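How to Wash and Dry Bed Sheets So They Come Out Soft and Mostly Flat

I grew up in a house where sheets were a serious matter. My grandmother ironed hers, even the fitted ones, and folded them into squares so sharp you could have stacked them on a bookshelf. I don't do that, and I'm not going to ask you to. But I did hang on to a few of her habits and picked up some of my own along the way, and with those you can get a set of sheets that feels good to climb into without giving up your whole Sunday to do it.

Before you start

Check the tag. I know, everybody says it and everybody skips it, but cotton, linen, bamboo and polyester blends all like slightly different treatment, and the tag is the quickest way to find out which one you bought three years ago and forgot about. If the tag has been washed blank (mine usually are), treat the sheet as cotton and use warm water, never hot.

Look the sheets over while they're still on the bed, where you have good light and plenty of room. It's much easier to spot a drip of coffee or a smear of hand cream on a sheet that's stretched out than on one balled up in a basket. Dab any spots with a little dish soap and cool water and let them sit for fifteen minutes. Blood wants cold water only. Anything greasy can take a second dab if the first one didn't do much.

Washing

Strip the bed and give each piece a good shake. Close up any buttons or zippers on the duvet cover, and turn the pillowcases inside out so the lint in the corners has a chance to wash away.

Now, the load. The biggest mistake I see, and I made it myself for most of my twenties, is packing the washer full. Sheets need room to move. One set for a queen bed is a load. If you have a big machine you might get two sets in there, but towels should go separately, please. Towels are heavy and rough and they shed all over everything, and a fitted sheet will swallow them whole and then none of it gets clean.

Use less detergent than you think. For a normal set I use around two tablespoons of liquid. Too much soap is the main reason sheets come out stiff, and then people add fabric softener to fix the stiffness, and the softener coats the cotton, and now the sheets don't breathe and they feel a bit slippery besides. If yours have gotten to that point, run them once with no detergent at all and half a cup of plain white vinegar in the rinse. The smell goes away in the dryer or on the line, I promise.

Warm water, normal cycle, medium spin. A very fast spin wrings creases into cotton that you'll be looking at for a week. My neighbor Keyvan Kermani swears by a second rinse, and after years of teasing him about it I tried it in June and had to go over and tell him he was right, at least where the water is hard like ours.

Drying

In the dryer: shake every piece out before it goes in, use low or medium heat, and stop the machine halfway through to untangle things. This part is a nuisance, but it's the step that matters most. Sheets twist into a rope, the outside of the rope bakes and the middle stays damp. Pull them apart, toss them back in, and take them out while they're still the tiniest bit cool to the touch.

On a line: fold the flat sheet in half and pin it along the open edges so it makes a sort of pocket for the breeze. Hang colored sheets in the shade if you can. If you like them softer, give them five minutes in the dryer afterward with no heat.

Making the bed

Put the fitted sheet on right away, as soon as it's dry. Start with the far corner at the head, then go diagonally to the near corner at the foot, and the other two will fall into line. Then smooth from the middle outward with the flat of your hand. If there are still creases, mist them lightly from a spray bottle, smooth again, and open a window while you go make some tea.
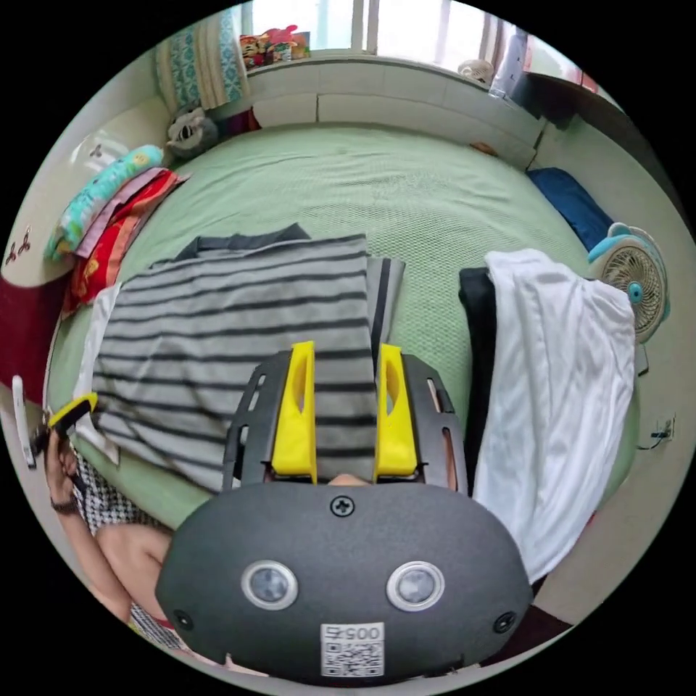 How often should I wash my sheets?
Once a week is a good habit for most people, and every two weeks is fine if you shower at night and don't share the bed with a dog. In very hot weather, or when somebody has been sick, wash them sooner.

Storing the spare set

Fold the flat sheet first, then the fitted one (tuck the corners into each other, fold the elastic side in, and don't worry if it looks lumpy). Put both, along with all but one of the pillowcases, inside the last pillowcase. You'll have one tidy bundle, and you won't have to dig through the closet at bedtime looking for the missing piece.

Make sure everything is completely dry before it goes on the shelf. Even a slightly damp hem will turn musty in a closed closet. And put the clean bundle at the bottom of the pile, so that the sets take turns and wear out at the same pace.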